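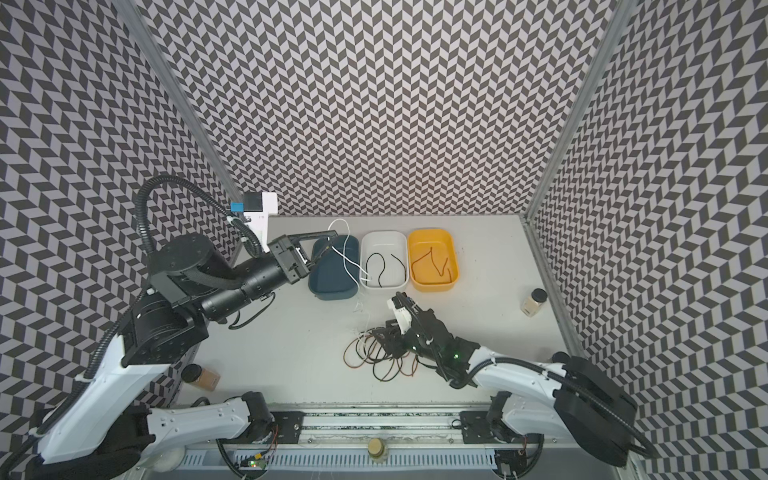 How often should you check the gripper jaws on a two-arm cell that sorts cables? I check mine after every 1,000 picks, and I change the pads after 2,000, even when they still look good.

Home | Blog | Workshop notes | About | Contact

January 10, 2021

I look after one cell at Parneck, with two arms on one front rail and three bins at the back of the table. The cell was built by Pirnarard and I received it in October. The manual is short, so I write here what I have learned, mostly for myself.

A cable is a difficult thing to hold. It is thin, it rolls, and when the pads become smooth it slips out of the jaws very slowly. In the log you see only that the pick was "good" and the next one was "empty". For two weeks I was searching for this mistake in the software. Then I cleaned the pads with alcohol and the success rate went back to 98 percent.

Now I always start with the pads. After this I look at the conduit which goes along each arm. It must have enough slack for the wrist to turn fully, but it must not hang so low that it touches a bin. On the left arm I had to move one clamp by 2 centimeters. I used a Tikkanen clamp, because the original one lost its screw inside my vacuum cleaner.

The small camera at the wrist needs also attention. If you touch its bracket during cleaning, you must do the calibration again. I did not do it once, and the arm was closing its jaws beside the cable for the whole morning.

The last thing is the bolts of the mounting plates. I put a line of paint over each bolt head and the plate, and when the line is broken, I know the bolt has moved. So far only one has moved, on the right side.

I have ordered softer pads from Rosix and they should come next week. I will fit them on the left arm first and keep the old ones on the right, so I can compare the logs.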